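**Orange modeling dough, batch notes** (thread, 29/04/2026)

1/ Second attempt at the Harkitz no-cook recipe, orange this time. Notes on texture, storage and what the surface says about the mix.

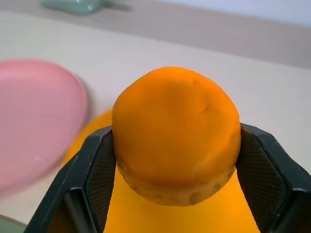

Orange, smooth on top with one shallow crease. Pitted underneath.

2/ Base recipe, scaled for one tub: plain flour, fine salt, cream of tartar, a little oil, hot water. Total mass 630 g before color. Harkitz gives volumes only. I converted everything to grams and stopped using the cups.

3/ Color is Dakalden gel, tangerine. Dissolve it in the water first. Added to finished dough it streaks, and kneading the streaks out takes longer than making the dough.

4/ On the pits. Small holes and dimples in a rough patch usually mean one of two things: the dough was torn and not folded back in, or it is short on oil. Same color on both faces doesn't tell you much. Pull a piece slowly. If it stretches before it parts, it was handling. If it snaps, it needs oil.

5/ Creases are a different matter. A shallow fold on a matte surface closes under a thumb if the dough is fresh. If the line stays visible after pressing, the skin has started to dry.

6/ Correction for dry skin: wet hands, knead for 5 minutes, rest under a cloth. Do not pour water on it. The outside goes to paste and the middle stays as it was.

7/ Salt matters more than I expected. In February I used coarse salt and the whole batch felt like wet sand. Fine salt only, and stir until the water is clear before the flour goes in.

8/ Storage. Etance screw-top tubs, filled to the rim, cling film pressed on the dough before the lid. The Mtshali snap-lid ones leak air at the corners. My last batch in those had a crust after nearly 31 hours.

9/ Portion size is 214 g per ball, rolled squat. A tall ball sags in the tub anyway and traps air at the sides.

10/ Someone asked about cornstarch. It gives a smoother top and a weaker dough - fine for pressing into molds, poor for rolling snakes. I leave it out.

11/ Blue is next, same weights, slightly more oil. Will post the gram table once I have typed it up.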